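Inside the Old Computers: a Gallery from Kikbridge

Welcome to the gallery page of the Drovis project. We take old office computers which are no longer wanted, look at what is inside, and decide which parts can have a second life. Many people have seen the outside of such a computer every working day for years and have never seen the inside, so I thought a page like this one could be of interest for them too.

The computers came to us in October from an office in Grester which was changing all its equipment. There were 33 towers in this delivery, together with a large box of keyboards and a smaller box of cables. We finished the list of them on 10th October. The keyboards are on a different page, because I have a lot to say about keyboards and it would take all the space here.

I would like to explain a few words first, for the visitors who are new to this subject.

The motherboard is the big flat board on which everything else is connected. It is often green, but not always, and the colour tells you nothing about the quality. The memory sits on it in long narrow slots. When you take a memory module out, you open the small clips at the ends and it comes up a little by itself. Please touch something metal on the case before you do it, and hold the module by its edges.

The power supply is the heavy metal box. We never open it, also when it has been unplugged for a long time. It is tested as it is, and if it does not pass the test it goes to the recycling place complete. On the label you can read how much power it gives and on which voltages. I advise to write these numbers down before you put the case back together — later the label is often turned to the side where nobody can read it.

The expansion slots are for additional cards, for example a graphics card or a network card. Where no card is fitted, there is normally a metal cover at the back of the case. Keep these covers! People throw them away and then the dust enters through the holes. We have now over 100 of them in a tin, of several shapes, and still we look for the right one almost every week.

The SATA cables carry the data between the board and the drives. They are thin and flat and a bit stiff, and they do not like to be bent sharply. In my opinion a cable is the cheapest repair that exists. If a drive is not found when the computer starts, change the cable first and only then begin to worry about the drive.

For the dust we use a soft brush and short puffs of air. The fan must be held with one finger so that it does not turn while you are cleaning it. Start from the top and work down, otherwise you clean the same place twice — I made this mistake with my first ten computers and I can say that it takes the whole afternoon.

If you want to have memory modules or drive cages for your own repair, please write to the project with the model of your computer. We cannot send parts by post for the moment, but you can collect them in Kikbridge. 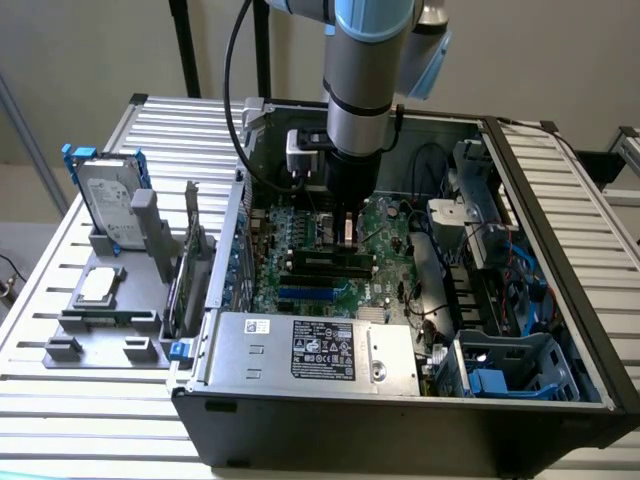
T. Barasa

Tower on its side, cover off. The two memory modules are in their slots on the green board, with the bright blue expansion slot next to them, and the power supply is the big silver box with the black label.
I like how much blue there is in this case: the SATA cables, the tabs on the slot covers, and the handle in the grey drive cage.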